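Dritell extends Wukitz range with zipped dissection kit case for school laboratories

22nd June – Dritell has added a zipped dissection kit case to its Wukitz range of teaching laboratory equipment. The case is supplied to schools and colleges through Lopes and can be ordered with or without instruments.

The case has a blue outer shell and a white lining with a glossy plastic surface, intended to be wiped down between classes. A zip runs along the inner edge, so that the case opens flat on the bench. Instruments are held in a row of clear elastic loops. Scissors and other metal instruments may be laid directly on the lining while a class is in progress and returned to the loops at the end.
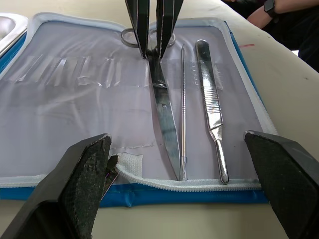
The standard set contains seven instruments. Replacements are sold singly, and a school that already owns suitable scissors, forceps or needles may order the case alone. The loops accept handles up to 10 mm across. Larger handles should be stored separately, as repeated stretching shortens the life of the elastic.

Dritell carried out opening and closing tests on the zip in February. Sample cases completed 1000 cycles without loss of teeth. The stitching of the lining was inspected after each stage of the test and no repairs were made.

A shallow metal tray with raised, rolled edges is recommended for use with the kit. The tray should stand at the centre of the bench, with the open case to one side and the points of all blades facing away from the user. Items not needed for the practical should be moved to the far edge of the bench before instruments are taken out.
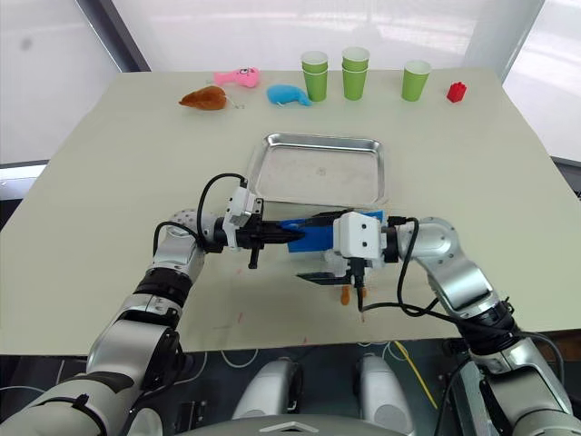 Punix, which tried the case in its own teaching rooms, said that bench layout had been the main difficulty in shared laboratories, and that a case which opens flat made it easier to check for missing instruments before the next class. It asked for a larger label area on the outer shell, and Dritell has said this will be considered at the next revision.

Cases are packed in cartons of four. Orders and requests for the care sheet should be sent to the Lopes schools desk.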